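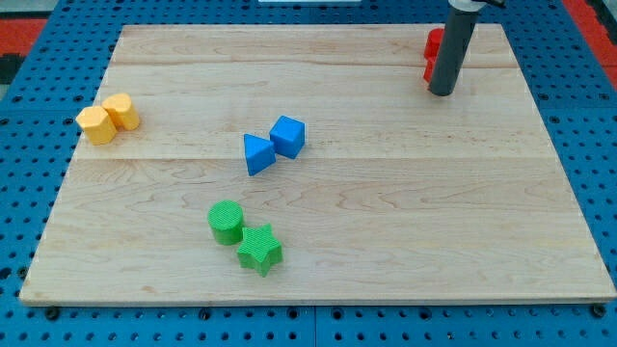

Lenni Niskanen
Clock tinkerer and workshop writer at Stamen

So you've got a wall clock with a pendulum, you've hung it up, given it a push, and ten minutes later it's stopped. Don't send it back yet! Nine times out of ten the clock is fine and it just isn't "in beat". I've set up more of these than I care to remember and I still get caught out now and then.

In beat means the tick and the tock are evenly spaced. Tick... tock... tick... tock. If you hear tick-tock... tick-tock... with a gap after each pair, it's limping, and it'll stop sooner or later.

What you need: a small spirit level, a soft pencil, a bit of Blu Tack and a quiet room. I do mine at 2 in the afternoon when the road outside calms down.

First, hang the case on a solid screw. Use the level to get it upright and check it front to back too – a case that leans forward will let the bob rub on the door or the back board. Take the pendulum off before you move anything. I once bent a suspension spring on a Gevon regulator by being lazy about this, and getting the right replacement (part 3811, if you have the same one) took me until May.

Now hook the pendulum on, wind the clock a few turns and set it swinging gently. Put your ear near the case and listen. Uneven? Slide the bottom of the case a tiny bit to the left. If it gets better, carry on. If it gets worse, go the other way. When the beat sounds right, make a light pencil mark on the wall at each bottom corner.

If the case now looks crooked, you'll want to adjust the crutch instead. That's the thin arm behind the movement that pushes the pendulum. Level the case again, then ease the crutch sideways with one finger, a hair at a time. Some newer movements have a friction joint and set themselves if you swing the bob wide and let go, so check your leaflet first.

Leave it for 20 minutes and listen again. Still even? Blu Tack behind the bottom corners, close the door, and leave it alone overnight.

Timekeeping comes after. Turn the nut under the bob up to speed the clock up and down to slow it. One full turn, then wait a day. Damir Berisha wrote to ask if he could skip the waiting, and no, sorry Damir, you can't.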